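Vusside Hall kitchen and store – walk-round checklist
Date: 02/04/2022
Sheet 3, replaces the old one

Fire door to yard: closes on its own. PASS, though it took two goes.
Extinguisher by hob: tag reads July. Whether anyone looked at it in July is another matter. QUERY
Fridge log: every entry in the same pen and the same hand. I'd like to see the thermometer. QUERY
Tool drawer: Narex chisels back in their guards. PASS
Loft ladder: Kong clips fitted, 2 missing. The last sheet said "all present". FAIL
Wemance heater, serial ending 592: flex taped near the plug. Tape is no repair. FAIL – take out of use
Socket 77: label says tested, no initials. QUERY
First aid box: plasters only, eyewash gone. FAIL
Worktable: paper cover creased towards the far edge, darker spots in the middle. Change it. COMMENT

Not signing until the fails are put right.

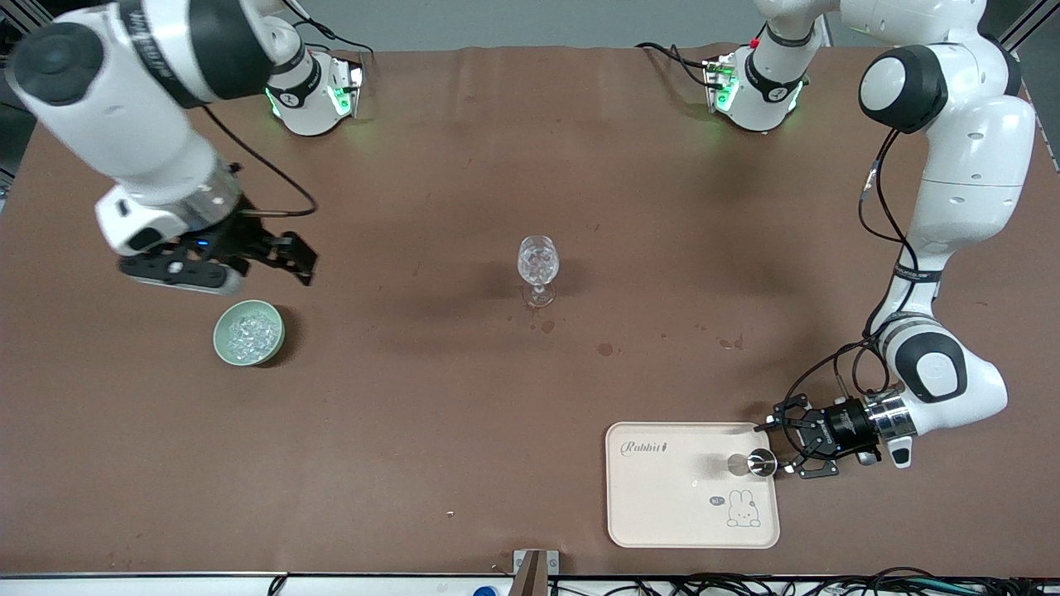 Worktable, brown paper cover and small round bowl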